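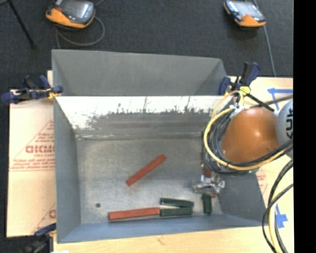

Home | Files | Changes | Contact

# Sesano Parish Ledger - transcribed

Hi! I typed up the old grain and burial ledger from Sesano so you don't have to squint at it like I did. It starts in 1722 and covers 60 years, with a nasty gap near the end where the pages got damp.

## What you get

- ledger.csv - one row per entry, 1000 rows so far
- places.csv - farm names, old and new spellings
- notes.txt - my grumbling, mostly about the letter s

There are 5 columns: year, page, name, place, remark. I kept the clerk's spelling everywhere, even when he writes Guerra three different ways on one page (he does this a lot!). Blank means blank in the book. A question mark means I couldn't read it.

## Known problems

Page numbers restart in May of the second year, so sort by year first. Grain measures are still a mess - I haven't converted any of them.

Spot a mistake? Send me the page number and I'll take another look.

Last updated 29 October 2022

Related:
- Hernberg tax rolls
- Flurkik field names

Contact | Free to reuse with credit | Back to top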